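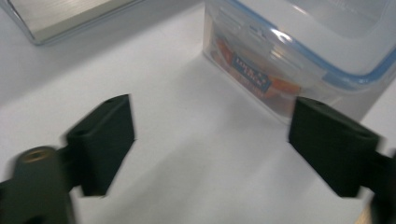 Emier Brings Back the Folding Screen, at a Price

Furniture maker Emier will start selling a line of folding room screens in August under the name Semivetti, and it would like shoppers to believe they are heirlooms in the making. The press sheet uses the word "handmade" in every paragraph. It does not say whose hands, or where.

The range comes in three heights and a choice of linen or printed cotton panels. Prices start at $405. For that you get a three-panel screen with a pine frame, which the company describes as "honest timber." A fourth panel costs another $170, and the hinges to attach it are sold separately.

Emier says each design is limited to 100 pieces. Asked whether a popular pattern might be printed again in a slightly different color, a spokesperson said the company "listens to its customers." Readers who bought the supposedly final run of Ferrand side tables last year, then saw them return with new knobs, may want to keep that answer in mind.

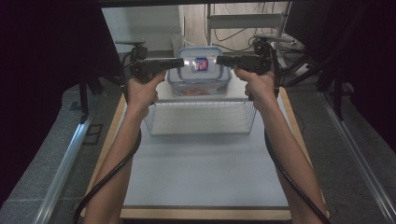 A clear food storage box with a blue-tinted lid and clip tabs.

The patterns are said to be drawn from vintage curtain fabric found in a Flonetitz warehouse. Emier did not provide a picture of the warehouse or the fabric. The three samples shown to stores so far are pretty enough, in faded greens and a good brick red, though the weave looked thin for something meant to block a view.

Small workshops have been making screens like these for years, often to order and in whatever width the customer needs. Several charge less. Emier's come in one width only, and returns are accepted for 21 days, provided the panels have not been unfolded.

Orders open on a Saturday at 9 a.m. through the company's website. Delivery is extra.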